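Plondau Open Day

The Plondau Open Day is a public demonstration of household and workshop robotics held each October at the Plondau training hall in Calach. It is organized by Seo, a developer of cleaning and surface-care robots, and presents the way in which manual tasks are recorded, studied and carried over to machines. 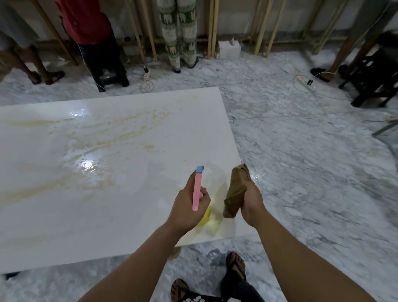 The event is free of charge and open to visitors of all ages. It differs from a trade fair in that no products are sold on the premises and no orders are taken. The 2025 edition took place on October 4, 2025, and ran from mid-morning until early evening.

Background

Seo opened the Plondau hall as a place where people experienced in cleaning, stone care and furniture finishing could perform their ordinary work while its motions were recorded. The first visits were arranged for students of the technical college in Calach, who came in small groups on weekday afternoons. Requests from residents of the district led to a single public day, which later replaced most of the separate visits.

The hall is a former showroom for building materials. Its rear rooms are used for storage and for charging equipment, and the front room is reserved for talks. Work on large surfaces is done at floor level, as the company's wheeled platforms are low and approach their task from the ground.

Program

The 2025 program consisted of 17 demonstrations, each lasting 20 minutes. Visitors received a printed schedule at the entrance and were free to move between stations, although the two sessions involving a moving arm required a place in line. Talks were given in the front room between demonstrations and were repeated in the afternoon in a shorter form.

Demonstrations fell into two groups. In the first, a person carried out a task by hand, and a member of the Seo staff explained which parts of it were of interest for automation. In the second, a robot attempted the same task or a simplified version of it. The order was fixed — hand work always came first, so that the audience had a standard against which to judge the machine.

Surface cleaning

The cleaning of large flat panels has been part of the open day from the beginning and occupies the greatest share of the schedule. In the hand-work session, a large white slab is cleaned on the floor with a spray bottle, a sponge and a cloth. The worker applies the liquid, spreads it in wide curved strokes and then lifts the residue. Spectators stand close to the work along the wall.

The task is considered useful for study for several reasons. A glossy surface reflects the ceiling lights, and a camera may confuse a reflection with a patch of liquid. Foam changes shape as it is pushed and is therefore hard to track from one moment to the next. The two hands also have different duties, one commonly holding the bottle while the other manages the cloth, and the change from one tool to another is often too quick to be noticed by an observer.

At the robot station, the work is carried out by Pistodance, a two-armed platform developed by Seo. Pistodance plans its strokes as a series of overlapping arcs. The name was chosen by an early project team and refers to the swaying movement of the arms during wiping. In its present form the platform works with a sponge and a cloth but does not operate a spray bottle; the cleaning liquid is applied by an attendant before the session begins.

According to the program notes for 2025, Pistodance completed its assigned panel in all of the morning sessions. In one afternoon session the run was stopped after the cloth had folded under the gripper, and the panel was finished by hand.

Other stations

Smaller stations dealt with folding towels, sorting cutlery and sanding the edge of a board. A station for children allowed visitors to guide a small arm by hand and to watch it repeat the path. The sanding station closed early on account of dust, and its remaining visitors were admitted to the towel-folding session.

Recording of hand work

A separate talk described how hand work is recorded. A small camera is worn at head height, so that the material shows the task from the position of the person doing it. Workers are asked to keep to their usual pace and to use the tools they prefer. Recordings are reviewed by Seo staff, who mark the beginning and end of each action, such as spraying, wiping or wringing out a sponge.

The speakers stated that errors are kept in the material. A missed spot or a second pass over the same area is regarded as part of normal work — its removal would give a false picture of how the task is done.

Access and visitor rules

The hall is reached from the main street of Calach through a paved yard. The entrance is level, and seating is provided in the front room. Visitors to the robot stations are required to remain behind a marked line while an arm is in motion. Photography is permitted at all stations except the charging room.

Children under the age of 17 are admitted to the robot stations in the company of an adult. Dogs other than assistance dogs are not admitted. Printed copies of the program are held at the Plondau office and may be consulted there on request.

See also

Pistodance
Seo (company)
Surface-care robot
Calach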